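로봇동아리 게시판 > 양손 조작 과제

제목: Brestis 예선 뚜껑 열기, 용기 고정 방식 질문

jille_08
Brestis 예선 준비 중인 Jilville 팀입니다. 왼손으로 뚜껑을 잡고 오른손으로 몸통을 받치는 순서로 짜고 있는데 용기가 자꾸 밀립니다. 시연 데이터는 2000개 모았고 그중 쓸 만한 건 700개 정도 남았습니다. 다들 용기를 고정하고 하시나요?

mokpan
고정하면 안 됩니다. 본선은 맨 책상이라 작년에 테이프 붙이고 연습한 팀이 첫 판에서 용기를 넘어뜨렸어요.

leite_arm
규정집 4월판에는 예선 고정 허용이라고 되어 있습니다. Leite 쪽도 예선은 붙이고 했습니다.

mokpan
허용인 건 압니다. 본선 가서 다시 모으게 되니까 하는 말이에요.

jille_08
예선 통과가 먼저라 일단 노란 마스킹 테이프로 용기 밑을 앞, 왼쪽, 오른쪽에서 잡았습니다. 왼손은 손가락을 편 채 위에서 접근하고, 오른손은 세워서 손바닥이 용기를 보게 두었습니다.
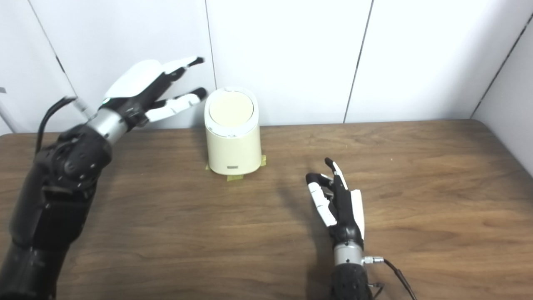 시작 자세는 이걸로 통일할 생각입니다. 제한 시간이 60초라 오른손을 더 가까이 두는 것도 고민 중입니다.

leite_arm
오른손은 지금보다 붙여도 될 것 같습니다. 왼손 높이는 그대로 두세요.

mokpan
저는 오른손도 그대로 두겠습니다. 너무 붙이면 엄지가 먼저 닿아요. Cledness 제어기 쓰시면 손목 속도 제한부터 확인하세요.

jille_08
속도 제한 확인하고 두 위치 다 돌려 보겠습니다. 결과는 이 글에 댓글로 달게요.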